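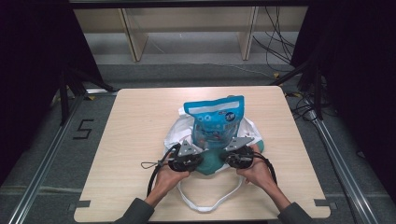
Soft snack pouches travel badly when they are laid flat under other shopping. The seal at the top takes the load, and the contents are pressed against the film until they break. Pack them upright, with something soft alongside to fill the gap. A thin plastic bag will do this job only while it is resting on a table: the blue pouch stands up well enough inside the white bag, with a soft green item bulging next to it, but the bag itself is partly crumpled and the sides give no support of their own. Lay the handles out flat towards you before filling, so that they do not fall inward and get trapped under the goods.

For anything carried further than the car, move up to a fabric tote. The points below apply to most plain canvas bags, including the Jandport and Skevmont types sold at market stalls.

Opening the bag. Turn the top edge outward by a finger's width and run a hand round the inside to push out the bottom corners. A bag that has been folded in a drawer since August will hold its creases, and the base will not sit level until they have been worked out.

Order of filling. Tins, jars and cartons go in first and stand against each other. Boxes go on end along the longer side. Pouches and crisp packets go in last, seal upwards, where they can project above the opening without harm.

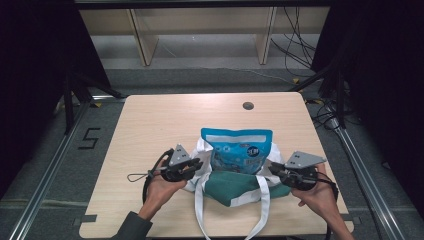 Handles. Keep both outside the bag during filling and bring them together only when the last item is in. If one handle is shorter than the other after washing, the load will tip towards the shorter side. Wet the longer handle and the stitching at its base, let it dry in the warm, and compare again. If the difference remains, unpick one end and resew it in a box stitch with 2 lines of thread across the middle.

Weight. Stop when the bag can no longer be lifted with one hand without leaning. Splitting the load between 2 bags is easier on the seams. The usual failure is at the lower end of the handle, where the stitching meets the top hem. Inspect this point before each large shop and trim loose threads with scissors; do not pull them.

Lining. Chilled goods sweat, and damp canvas marks whatever it is stood on. Fold a cotton cloth in half and place it at the bottom of the bag. A tea towel of ordinary weight is enough.

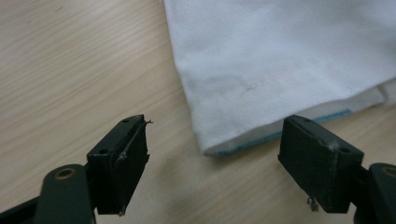 Cloths used for lining should be kept apart from those used for drying dishes. The simplest way is to keep one kind of edging for each job. White with a thin light blue stripe along the hem is a good choice for lining, as the stripe can be picked out at the edge of a folded stack and the white shows any greyish smudge across the middle, at which point the cloth goes in the wash. Fold it with the hem lying to the outside. Plain white cloths without a stripe can be marked with a few stitches of coloured thread in one corner.

Washing. Turn canvas bags inside out and shake the crumbs from the corners. Wash at the temperature on the label, with the handles tied loosely together so that they do not wrap round other items. Reshape while damp and hang by the base. White trim picks up dye from new coloured canvas, so wash a new bag alone the first time.

Storage. Fold the sides in, lay the handles down the middle and roll from the base. Rolled bags take less room in a drawer than flat ones and can be stood on end.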